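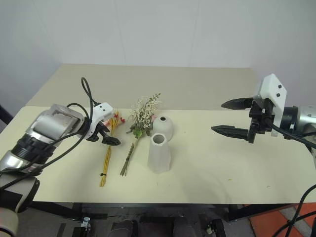 Ticket: Shared calendar sends reminders seven hours late
Product: Starell Calendar, desktop and web
Opened: 2021-04-20
Status: Resolved, monitoring

Reported problem
Reminders for the Skomow office calendar arrive seven hours after the set time. Personal calendars are fine. The user has 17 shared calendars and sees the fault on one only.

Steps tried
1. Signed out and back in on desktop. No change.
2. Cleared the local cache. The calendar reloaded with all entries, reminders still late.
3. Made a test entry called "Flowers, front table" with a reminder 10 minutes ahead. The entry showed at the right time on the grid – the reminder did not fire.
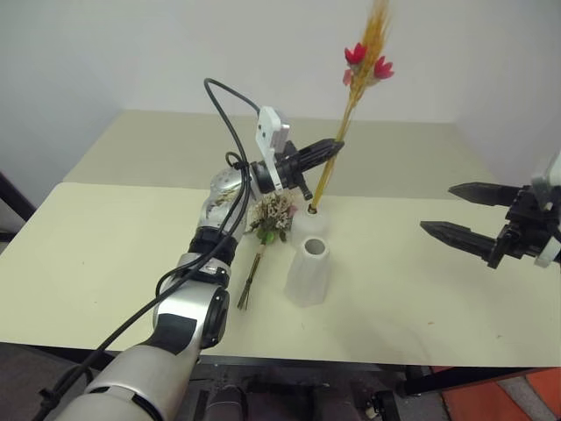

4. Checked the time zone on the shared calendar itself. It was set to UTC, while the account was set to Pacific. Changed it to Pacific and saved.
5. Repeated the test entry. Reminder came through on time on desktop and web.

Cause
The calendar was imported from Siriwan last September. The import file had no time zone line, so Starell used its default.

Still open
Repeating entries made before the change keep the old offset. The bulk edit tool stops at 100 entries and this calendar has 500, so it has to be run in batches. First batch is done and looks right.

Please reply on this ticket if any reminder is late after the last batch.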